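3.2 Sorting small tools by where they are put down

Much of the writing on bench order takes it for granted that a tidy surface reflects a tidy habit. We are not convinced. Gulyás and Egan, working from 27 home and club benches, argued that people give each kind of tool a zone and keep to it. Their benches were looked at once each, after the owners had been told of the visit, and the Adar sheets they used have no box for things that are not tools. A metronome would have gone unrecorded.

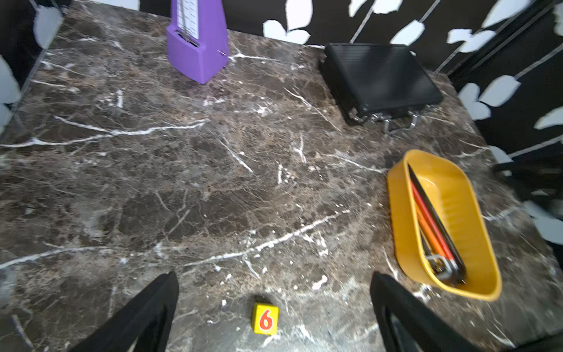 Wornonance Study Group, Bench and Workshop Practice Unit

Figure 1. Marble-patterned surface with purple metronome, black hard-shell case, orange-yellow tray and small numbered cube.

The surface in Figure 1 would score well on the Ranjbar scale, which rewards clear space between items. It is hard to say what that score is worth. The veins and tan patches of the pattern make small items hard to pick out, and a rater working quickly could miss a dark hex key laid across a brown patch. The yellow cube with its red 6 gives no such trouble. Naseri's claim that raters agree closely on "clutter" rests on plain white desks, and we see no reason to carry it over to a surface like ours.

The tray raises a second problem. In the Gritgate coding rules a tray is a container, and anything inside it counts as put away. A screwdriver lying in a shallow tray is in plain sight and within reach, yet the rules treat it like one shut in a case. The six hex keys to the left of the tray in the second view, fanned side by side with their long arms running much the same way, count as "loose" under the same rules. Most people would call them the better sorted of the two. Babaei (personal communication, May) defends the rule on the grounds that it is easy to teach. That may be so, but ease of teaching is a weak reason to keep a measure that ranks a single screwdriver above a laid-out row.

Color adds to the confusion. The keys include black, yellow, orange, lime-yellow and light blue ones, and Hosseinzadeh's proposal that colored sleeves lead people to sort by color finds little support in a row where 2 black keys happen to lie next to each other. One row cannot settle it either way.

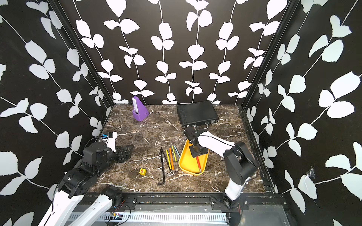
3.3 Limits of the scoring rules

We rescored the same layouts with the tray rule removed. The ranking changed for 9 of the 27 benches, which is more than we would accept from a measure said to be stable. We therefore report both scores in the tables and draw no conclusion from the container count alone.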